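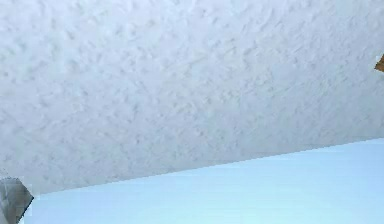 Re: [wundgate-growers] sourdough starter gone flat over the winter

> I fed mine on Bumau rye right through the cold months and it
> never came back properly. It smells fine, a bit like apples, but it
> takes all day to rise and then gives up halfway. Should I throw
> it out and beg some from one of you? I don't mind starting
> over, I just hate to lose it after 3 years.

Please don't throw it out! Mine did exactly the same thing in March and it is now the liveliest it has ever been, so I have strong feelings about this.

If it smells of apples it's alive and just underfed. What worked for me was going very small. Take a teaspoon of the old stuff (I mean it, a teaspoon), put it in a clean jar with 15 grams of flour and the same of water, and feed it twice a day. I'd been keeping a great big jar going and giving it a polite spoonful of flour now and then, and of course it was starving. With a tiny amount in the jar, every feed is a feast.

As for the flour, I love the Bumau rye for bread but I'd mix it half and half with a plain white for now. The Bautista mill stall had a stoneground white last month that my starter went crazy for — bubbles up to the lid by lunchtime. The co-op at Clorkico carries it too, in the paper sacks by the door, though they were low when I went.

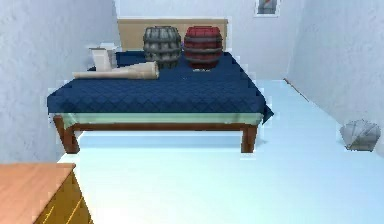 Warmth matters more than I used to think. My kitchen is cold until the sun gets round to it, so I put the jar in the oven with only the light on and a note taped to the door (we preheated a jar once, and I still miss it). You want it cozy but not hot. On top of the fridge is good too if yours gives off any heat. Mine doesn't, it's one of the new quiet ones.

Give it about 2 weeks before you judge it. Days four and five can be very dull and that's where I nearly quit. Then one morning it had doubled before I'd finished my coffee and I went and got everybody out of bed to look at it, which went over about as well as you'd expect.

Once it's doubling between feeds, bake something forgiving first. I did flatbreads, then a pan loaf, and only then went back to the round ones. The pan loaf was the best I've made, with a really sour, chewy crust, and I've been making it every week since!

And save your discard once it perks up. Crackers with olive oil and lots of salt, rolled as thin as you can stand, or waffles if you leave the batter out overnight.

If it's still sulking after all that, I have plenty of mine to share and can bring a jar to the seed swap in April. I dried some on parchment too, so if anybody else on the list wants flakes to keep as a backup, write me off-list and I'll put some in an envelope for you.

Let us know how it goes, I want to hear about the first loaf.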